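Notes From the Paint Shelf
Sunday, July 15, 2018

Several of you wrote in after the January issue to ask about dark walls, and I have been meaning to get back to you ever since. Summer got away from me, as it does, but I did finally finish the hallway at the Bunnag house, and I have opinions!
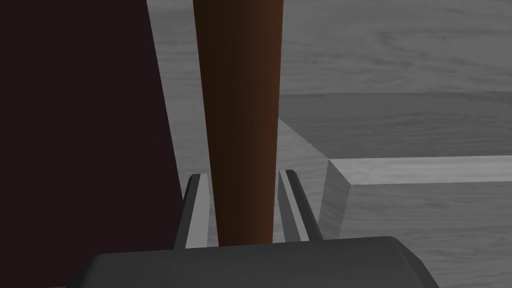
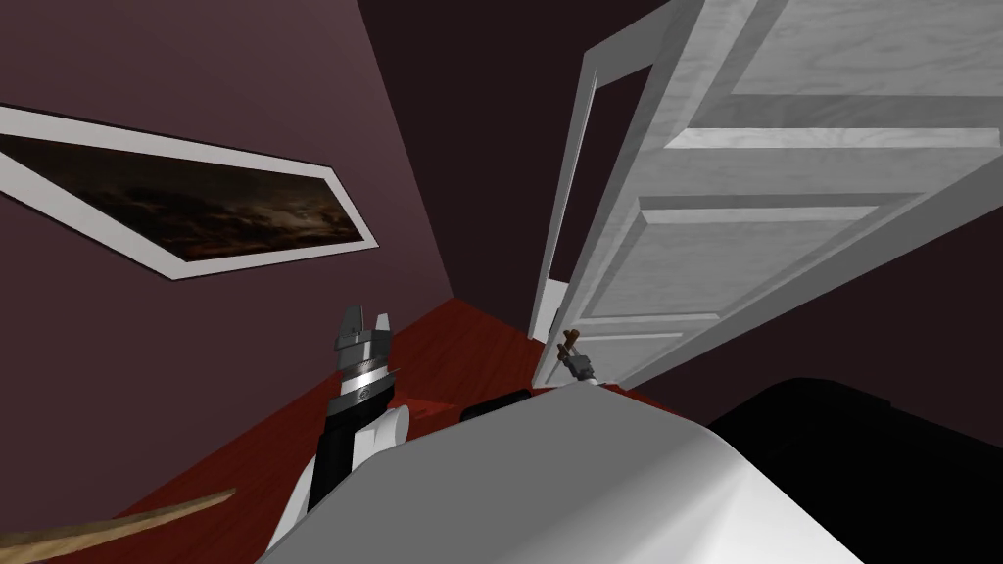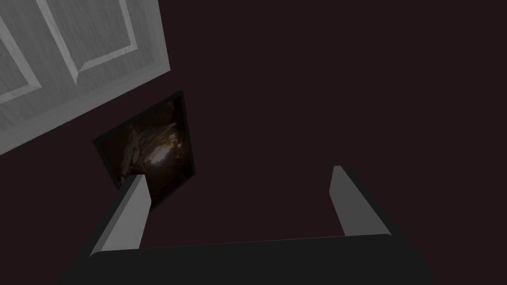

One reader replied that she had given up on maroon after two coats, as every lap mark showed up the minute the lamps went on. I know that feeling well. My own answer is a tinted primer, a gray one, and the folks at the Zilgate paint counter will mix it for you if you ask nicely and don't come at lunchtime. I used roughly 4 gallons of color for the whole job, and I kept a wet edge the whole way down each wall — no stopping for the phone, no stopping for the dog.

Go flat if your plaster is as lumpy as mine, and save the semigloss for the trim and doors. A deep color also takes its sweet time to cure, so please leave the furniture away from it for a good while, even when it feels dry to your hand (I have the scuffs to prove it).

The Prumow workshop on rollers and brushes still has a few spots open. It costs 42 dollars, coffee included, and you can sign up at the front desk.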